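参观小组项目报告：Nemelus 开放日，看机械臂摆积木

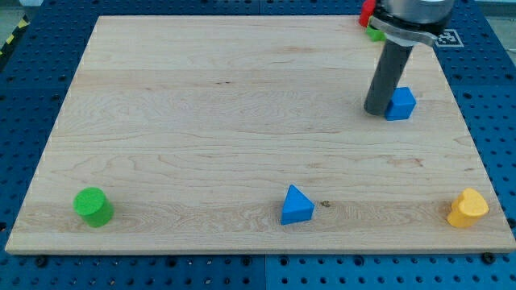

我们这个小组的课题叫“机器怎么知道东西在哪儿”，名字起得挺大，开题的时候老师还问过我们是不是想清楚了。说实话没有，所以4月9日那天去 Nemelus 的开放日，我心里是带着一堆乱七八糟的问题去的。本来以为会先被领去听一场讲座，结果进门拐个弯就是演示区，浅色的木板平放在一张满是圆孔的蓝色台子上，板上摆着绿色圆柱、蓝色三棱柱、黄色爱心这样的积木，远一点的地方，一根黑色的细长手指从上面伸下来，指尖差一点就碰到板面，旁边紧挨着一个蓝色方块。我第一反应是：这不就是我小时候玩的东西吗！第二反应才是赶紧掏本子。

先交代一下我们为什么选这里。学期初列了好几家可以参观的单位，有的要提前很久预约，有的只让看展板。Nemelus 的开放日可以站在台子边上看，还可以提问题，而且离学校坐公交就能到（中间要换一次车，我们换错了方向，多坐了两站，这个后面写经费的时候还得提）。另外我在网上翻到他们介绍过一个叫 Skumine 的小项目，专门做桌面上小物件的推、拨、摆放，跟我们的课题几乎对上了。

演示区不算大，隔几步就是一张台子。我们待得最久的就是摆积木的那一张，台子一侧的地上贴着黄黑相间的斜纹胶带，讲解的工程师一上来就指着它说，胶带里面是机械臂的地盘，大家的脚和书包都留在外面。我的书包带子垂下去了一截，被点名了，脸有点热。

讲解的第一部分是“它到底在干什么”。我原来想象中的机械臂都是抓东西的，像娃娃机那样一夹一提。工程师说 Skumine 这一阶段重点研究的是“推”，用一根手指挨着方块，慢慢把它推到指定的位置。我当时觉得推应该比抓容易吧？抓还要张开、合上、用多大力，推不就是往前顶嘛。然后他让我用一根铅笔去推桌上的一块橡皮，要求推成直线。我推了几次，橡皮每次都往一边转，越急转得越厉害，旁边的同学笑得不行。笔尖只要稍微偏离橡皮的中间，它就会打转，还要看底下的摩擦匀不匀。机械臂遇到的麻烦跟我那块橡皮差不多，只不过它可以不停地看、不停地改，我是推完了才发现歪了。

这个地方我觉得是整次参观里收获最大的，所以多写一点。我们在课上学过“反馈”这个词，考试的时候我能把框图默出来，但是一直没什么感觉。那天站在台子旁边看，方块歪了一点，手指就退开，绕到另一侧，再贴上去轻轻顶一下，方块又正过来一点。它也不着急，就这么来来回回。看了好几轮之后，我脑子里那张框图一下子活了：目标位置是输入，相机看到的位置是测量，两个一减就是误差，误差决定下一步往哪儿顶。回来以后我把这一段讲给没去的组员听，讲着讲着发现自己连手势都带上了。

第二部分讲定位。板子右后角外面的台面上平放着一个黑白格子的方形标记，我一开始以为是二维码，还想拿手机扫一下。工程师说它的用途是给相机当参照，相机认出这个图案，就能推算自己跟台面之间是什么关系，然后才能把“画面里的一个点”换算成“台面上的一个位置”。我问，那如果有人不小心把标记碰歪了呢？他说那就全歪了，所有的坐标会跟着一起跑，而且程序自己不一定发现，看上去一切正常，就是每次都差那么一点。他们遇到过一次，查了大半天的代码，最后发现是标记翘起来了一个角。我在本子上给这句话画了两道横线，我们自己做实验的时候肯定也会犯这种错。

台面上那些孔也有讲究。我们组有个同学特别在意这个，她一直问孔是不是用来吸东西的，像气垫球台那样。答案没有那么神奇，就是方便用螺栓固定东西，今天装这个夹具，明天挪到那边去，都能对着孔位装回原处。我觉得很好用，学校实验室的桌子要是也这样就好了，我们现在固定相机支架靠的是透明胶和一本很厚的字典。

接着说颜色。积木的颜色很鲜艳，放在浅色的木板上一眼就能分出来，对相机也是一样的道理。不过工程师提醒我们，蓝色方块和蓝色三棱柱是同一种蓝，只按颜色找的话，程序可能会把它们搞混，这时候就得再加上形状。而形状又会骗人，三棱柱从某些角度看过去像个小金字塔，换个方向又像别的。还有遮挡！机械臂一伸过去，后面的东西就被挡住了，我站的那个位置，有一块红的和一块绿的就躲在金属壳子后头，我伸着脖子也没看明白它们是什么形状。我当时想，相机要是装在我这里，它也跟我一样只能猜。后来问了一下，他们的做法是让手臂先挪开，看清楚了再回来，或者从另一个方向再看一次。笨是笨了点，但管用。

下面是我们记录的一点数据。先说明，这部分是跟着演示单做的，单子是开放日现场发的，每个参观小组都可以领一张，在旁边自己计时、自己画勾。任务是把指定的积木推到指定的位置，推到了算成功，推过头了或者推出圈了算失败。我们前后看了大约40次，开始的时候两个人同时记，后来发现记得不一样，吵了几句，才定下来一个人喊、一个人写。所以前面几行的笔迹很乱，附在报告后面的那张是我重新誊过的，原来那张也夹在里面了，老师如果觉得有必要可以对照着看。

从记录上看，方块的表现最稳，毕竟侧面是平的，手指贴上去有个面可以靠。圆柱就比较调皮，手指顶在弧面上很容易滑到一边去。爱心是我最喜欢看的，它有凹进去的地方，手指如果正好顶在凹的那里，推起来反而很听话，顶在圆鼓鼓的那边就不行了。三棱柱我们看到的次数太少，没法下结论，这里就不乱写了。我知道单凭一个上午的记录说明不了太多，现场的灯光、人走来走去的影子，还有我们自己按秒表的手速，都会有影响，可是“形状不一样，推起来的脾气也不一样”这一点，我觉得还是能站得住的。

除了推积木，我们还看了一个叫 Grube 的软件界面。它会在屏幕上把台面画成一张俯视图，每块积木用一个轮廓表示，旁边有一条虚线是计划要走的路线。我很喜欢这个界面，因为可以看到机器“以为”自己在哪里。有一回屏幕上的轮廓跟真正的积木错开了一点点，大家都盯着看，手臂照着错的位置去顶，自然顶了个空，然后它重新看了一眼，轮廓跳了一下，对上了，围观的人“哦——”了一声。我觉得这比一路顺利好看多了。我们组之前写程序的时候从来不画图，只在屏幕上刷数字，刷得飞快，出了错根本看不出来是哪一步。回来之后第一件事就是给自己的程序加了一个很简陋的俯视图（目前积木全是灰色的圆点，分不出谁是谁，正在改）。

中间有一段提问时间，我把准备好的问题问了一半，另一半忘在手机里了。记下来的有这些：

问能不能换成别的东西来推，比如橡皮、瓶盖。回答是可以，不过软的东西会变形，透明的东西相机看不清，他们先从规规矩矩的积木开始，是想把麻烦一样一样地来。

问木板能不能换成别的板子。回答是换了板子摩擦就变了，参数得重新试。板上的木纹有深有浅，偶尔还有个小黑点，程序最早的时候把这种斑点也当成过东西，后来加了一条大小的限制才好。我听到这里特别有共鸣，我们的程序曾经把桌上的饭粒认成目标，追了一节课。

问学习这个要不要数学很好。工程师想了想，说线性代数躲不开，但是可以边做边补，他自己就是做坐标变换做到第三遍才真懂的。我听完松了一口气，然后又紧张起来，因为我才做到第一遍。

最后还看了一下 Durnden，这是他们跟学校合作的一套教学台，比演示区的小，可以借出去上课用。我问了借用的条件，需要老师签字，借期两周，运输自己解决。我把表格带回来了，夹在报告里，想请老师看看我们能不能在下学期申请。如果借不到，我们也有备用方案，就是用旧的舵机加一根硬吸管，虽然寒酸，推个瓶盖应该没问题。

经费方面，学校批给我们的参观经费是100元，花在来回的公交和打印上，还剩一点。坐错车多花的那几块钱我没有报，自己出了，票根也没有贴。打印主要是那张演示单的复印件，我们想每人手里都有一份。

再说说做得不好的地方。第一是分工，出发前说好了有人拍照、有人记录、有人提问，结果一看到机械臂动起来，大家全都挤到前面去了，最后声音记录只有一小段，里面还大半是我们自己在喊“过去了过去了”。第二是没有记灯光，现场的光很均匀，影子都短短的、淡淡的，我当时没当回事，回学校一试才知道这有多重要：我们教室下午西晒，积木拖着长长的影子，程序把影子也框了进去，目标一下子胖了一大圈。现在我们的做法是拉上窗帘，开顶上的灯，效果好了不少，不过离人家还差得远。第三是问题问得太散，有几个其实在他们的介绍页上就写着，浪费了时间，有点不好意思。

接下来的安排，参考参观时学到的东西，改动比较大。原计划是直接做抓取，现在改成先做推，目标也从“把东西收进盒子”缩小成“把一个方块推到画好的框里”。相机会固定在桌子上方，旁边贴一张自己打印的格子标记，四个角都压平，压完再检查一次。程序分成看、算、推三块，各写各的，先用假数据连起来跑通，再接上舵机。我负责“看”的那一块，目前能找到颜色，形状还不太行，三角形老是被认成“不知道”。12月之前要做出能给全班看的版本，按现在的速度有点悬，但组里的劲头很足，中午都有人主动留下来调相机。

附在后面的有：重新誊写的记录单，原始记录单，Durnden 借用申请表（空白），以及我画的一张反馈框图。框图里误差那一格的箭头画反了，交之前才发现，已经用红笔改过来了。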